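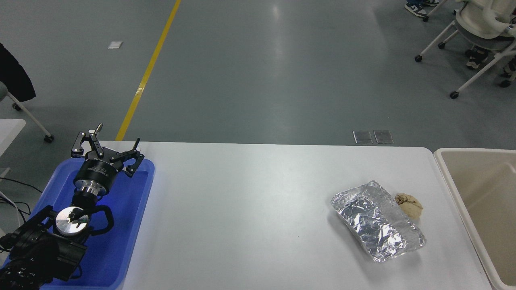
The rules in this section cover table-top sorting cells in which a single arm works at low speed without a fence. They were drafted for the Greltlow trials and apply to the cell as a whole, including the floor near it, the items on the table and the people seated close by. We treat the table in three parts: a rest area, a working area and a discard area. In Figure 3 the rest area is the blue tray on the left, with the gripper held open above it, and the discard area is the beige bin at the right-hand end of the table. The crumpled foil and the wad of tan paper lie in the right half of the working area, and the surface between them and the tray has been left clear. Rule 1 asks for this clear strip at the start of every run. An item that lies closer to the tray than 10 cm must be moved by hand before the arm is enabled.

Rule 2 deals with the starting pose. The gripper must be open and empty, and it must be over the tray. Earlier drafts allowed any pose in which the arm was still, but this gave starting poses that differed from one operator to the next, and the logs could not be compared. Operators check the pose by eye and then confirm it on the control screen. If the two do not agree, the run is not started.

Rule 3 deals with cables. Cables that serve the wrist move with the arm, so a loop has to be left at each joint, large enough for the full turn of that joint. The loop must not touch the table surface at any point in the planned path. Cables that run from the side of the table to the base are a separate matter. They should be kept on the side away from the working area and clear of chair castors. We found this part of the rule the hardest to keep. In the Avska cell it was broken in 35 runs, nearly always after a chair had been moved.

Rule 4 concerns people. Anyone seated near the cell must stay on the far side of a boundary set at 900 mm from the back edge of the table. The distance was worked out from the reach of the arm with the gripper fitted, plus an allowance for a person leaning forward. Chairs with castors need more care than fixed seating, as they drift. The boundary should be checked against the chair itself as well as the feet of the person in it, and the check is made again after each break. Clothing hung over a chair back counts as part of the chair.

Rule 5 concerns the discard area. The bin is placed directly against the end of the table, so that a dropped item falls on the table or in the bin. Its rim must stay free of items. Waste from earlier runs may stay in the bin provided it lies well below the rim, as with the whitish cup in Figure 4. The bin is emptied when its contents reach half its depth. Dennis Catterall, who supervised the Fahy cell, proposed emptying it before every run, but this took over 2 minutes each time and we saw no gain in safety from it.
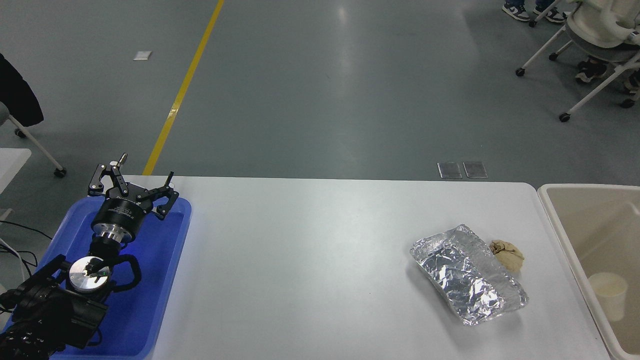
4.3 Checking and recording

Each rule is checked by the operator and entered on a single sheet, with a space for remarks. A rule is marked as kept, broken or not applicable. We advise against a score. In the Breton trials a score was used at first, and operators began to accept one broken rule if the others were kept. The sheet is filled in before the run and is not changed later. If a fault is noticed during the run, the arm is stopped, the fault is written under remarks, and a new sheet is started.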